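Hand grippers at the Ramdale open day: a sceptic's review

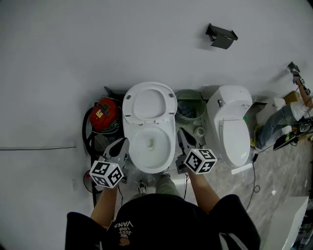 The bathroom bay, with a gripper in each hand and the toilet lid up.

I drove 70 miles to Ramdale in June because the flyer promised "robots that learn your chores." What Mudaliar wanted us to look at was the Zillness, a pair of gray plastic hand grippers with a white cube of black-and-white squares on each one. You hold them, you do the job, and a robot is supposed to pick it up from the recordings later. Much later, I suspect.

The bathroom bay drew the biggest crowd. It's a decent mock-up with white walls, marbled floor and two toilets side by side, one open and one closed. Kátia Meireles ran the session and was patient with a lot of dumb questions, several of them mine. I asked how many recordings it takes before a machine can close a lid without help. She said the team had 506 so far and wouldn't guess at the final number. Fair enough, but that's a thin answer for a company taking deposits.

I got a turn of nearly 9 minutes. The grips are comfortable at first. The trigger action is smooth and I could pick up a cloth on my second try. But you have no feel in the jaws, so you squeeze harder than you need to, and my wrists were complaining before I gave the set back. Turning the cubes away from the cameras is easy to do by accident, and each time I did it Kátia had me start over. Try reaching behind a toilet without twisting your hands!

Ertuğrul Işık, who handles sales, kept telling us the software "fills in the rest." I asked to see it fill in the rest. He offered me a brochure. We never got to watch a robot clean anything on its own, and for an event sold on that idea I think people had a right to be annoyed.

As a recording tool the Zillness seems well made, and a lab with money might like it. As a promise about my bathroom, I don't buy it. 2 stars out of 5, and one of those is for Kátia.

Related reviews
Nudness floor scrubber, three months in
Do you need a robot mop with two tanks?
Cordless drain snakes compared
Ramdale spring tool fair: what was worth the parking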